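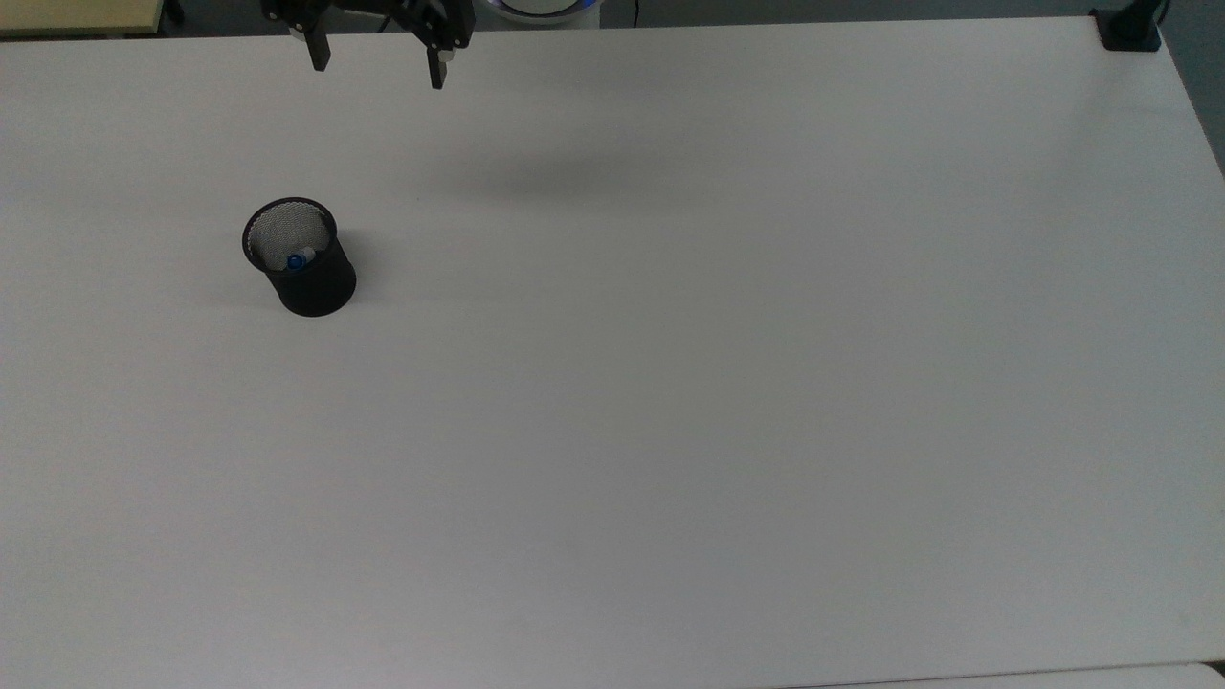 August, 09:40. Desk supplies, continued.

Dropped the lacquered cup from the list. That leaves the black mesh one as the only pen holder in the set, paired with the white top. Contrast is good and the rim reads clearly from any seat at the bench.

Stability, mesh cup on the Vivberg top:
Empty: slides under a light push and doesn't tip.
4 pens: same.
9 pens, all leaning one way: rocks, then settles.
22 pens: stable, but the last few are hard to get out without lifting their neighbors. Too many for daily use.

Working limit set at 9. Anything over that goes in the Rikham drawer.

Fine-tip pens can catch in the mesh near the base. Got six snags in one afternoon, all with the Harb 0.5 refills, none with the thicker markers. A disk of card cut to the inside diameter helps at the bottom but does nothing for the wall. Store the fine tips cap down for now.

Surface: the matte finish hides fingerprints and shows graphite badly. Damp cloth first, then dry. The Resero spray leaves a faint haze that only shows at a low angle — don't use it on this top until someone has tried it diluted.

Cup position: left side, set back from the front edge. Right-handed people complained once and then stopped. Leave it there until the second cup arrives.

To do: felt ring for the base, and reweigh the cup with the card disk in.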